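In Defense of the Unmade Bed

May 13, 2019

I stopped making my bed in March, and I'd like to speak up for it, because the other side has had the microphone for years.

You know the other side. Make your bed first thing and you'll have won the morning. Make your bed and the rest of your life will line up behind it like ducklings. I have read this in magazines at the dentist, I have heard it at a graduation, and my phone used to say it to me every day at 6:45, thanks to a habit app called Dultus that I paid for with my own money. I had a streak going of 498 days. Then I caught a stomach bug, lay there like a wet towel, and the streak went back to zero. I remember looking at that zero and feeling properly ashamed (I was holding a bucket at the time!), and once I felt better I started wondering what exactly I had been so proud of.

So I quit. The bed stays however I leave it. Some mornings the comforter is on the floor, and sometimes I shake it out at night before I get in, and that's the whole system.
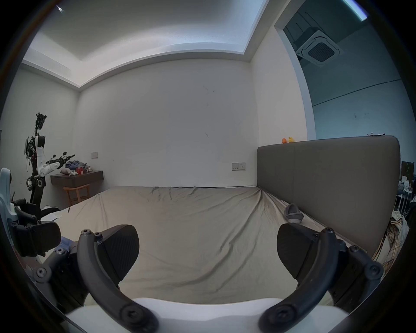 My mother's generation had a real reason to care, I think. People came by. A neighbor would walk in with a pie dish to return and go right down the hall to use the bathroom, and every open door on the way was a kind of report card. I grew up in a house on Cokilwood Lane where the beds were made with corners you could have mailed a letter in, and I don't laugh at that. It was work, she was good at it, and people noticed. But people text me from the driveway now. Most of them never get past the kitchen, where the chairs are.

What bothers me is how a chore turned into a test of character. We don't do this with other chores. I have never heard anybody claim that descaling the kettle made them a leader. Taking out the recycling has no bestsellers. The bed got picked, I suspect, because it's easy and it's early, and it photographs well.

And there's money in it, of course. Last fall I went into Leinonen, the big furniture place off the highway, for a plain set of sheets, and came out an hour later having been talked through a linen bundle called the Privari. It came with up to 20 pieces, depending on the size of your bed. I still don't know what you'd do with all of them. There were pillows that go behind the pillows. There was a long skinny one whose job, as far as I could tell, was to be taken off at night and put on a chair. The price on the tag was $1569, and the woman showing it to me said it would change how I felt about mornings. I bought the sheets I came for – on sale, a little scratchy, fine after a few washes.

My sister makes her bed every day and says it calms her down, and I believe her. If you love doing it, do it. I iron dish towels, which makes no sense to anyone I've ever lived with, and I would be annoyed if somebody wrote an essay telling me to stop. I only want people to quit giving it as advice to folks who are having a hard time. When you've got a newborn, or a night shift, or a month where getting into the shower counts as a win, the last thing you need is one more job waiting for you before you've even had coffee.

I spend the time on the back step now. It's 5 minutes, maybe a bit longer if the weather is nice, with a mug and no phone. The neighbor's cat comes over and ignores me. Then I go in and start work, and the bed is still a mess when I walk past it to get my shoes.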